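3.2 Salt, letters, and the river towns

Most histories of the blockade look out to sea. We wanted to look the other way, toward the small inland towns that felt it in their kitchens and smokehouses. The Brundon letters turned out to be a wonderful source for this! They run to 34 items, nearly all written by farm families, and salt comes up again and again: who has it, who is hoarding it, what a neighbor wants in trade for it. One writer boiled down the dirt from her smokehouse floor to get a little back, and she gives the whole method, right down to the straining cloth.

We read the letters side by side with the store ledger from Shemweta, a landing 40 miles upriver. The match is exciting. When the ledger shows salt running out in December, the letters fill with talk of hogs that can't be killed until more comes in.

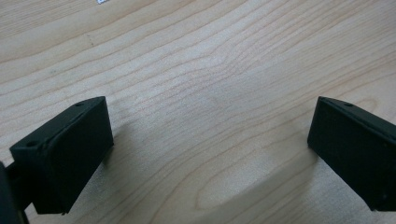 3.3 Reading the ledger

The Shemweta storekeeper wrote in a cramped hand and used his own short forms, seven of which we still can't read (we would love to hear from anyone who can). We typed up the first 1000 entries in full and kept his spelling. Barter is marked with a small cross, and the crosses crowd the later pages, where cash sales nearly vanish. That shift alone tells us a great deal about how people got by as their paper money lost its value.

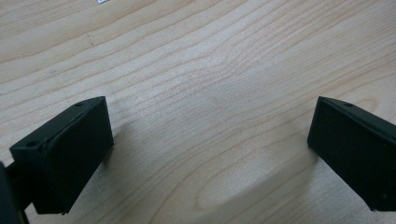 Figure 1. Light-colored wooden tabletop between two black fingertip pads.

The Jellel parish book, which we turn to next, covers the same months and fills in several families who never bought on credit.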